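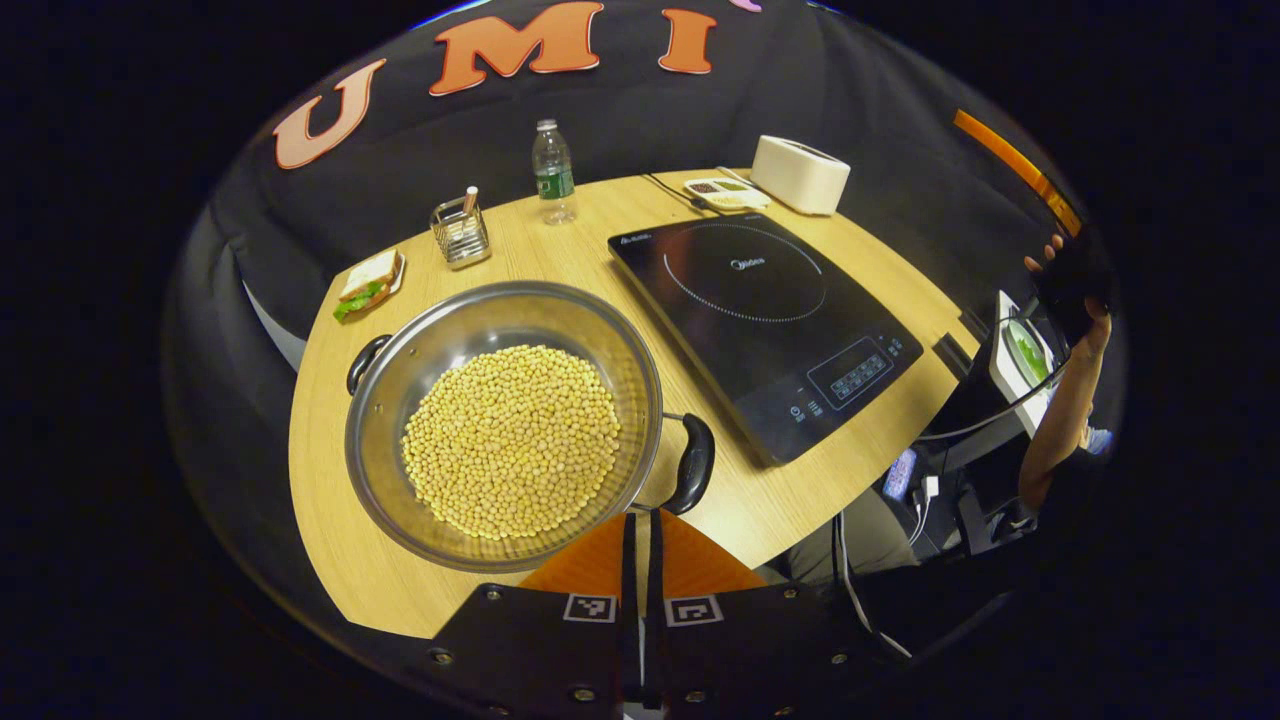 Dried soybeans in a steel pot, with an induction cooktop alongside.

Ostum Dried Soybeans, 400 g bag

We've cooked our way through a lot of soybeans and keep coming back to these! Mild, a little nutty, and they hold their shape in a stew (the Zoubi beans are smaller and better for soy milk).

Soak overnight in plenty of cold water, as they swell a lot. Drain, cover with fresh water, bring to a boil and skim off the foam. After that they want a long, lazy simmer until you can squash one between two fingers. Salt at the end. Begoñe Iglesias adds a bay leaf and half an onion, and now so do we.

Great in chili, mashed into patties, or roasted with smoked paprika until they crunch – I can finish a tray by myself.

Item no. 109
Also sold by the case (15 bags)
New crop arrives in September
Store cool and dry, lid on tight

See also: Lernum black beans, Plelar barley miso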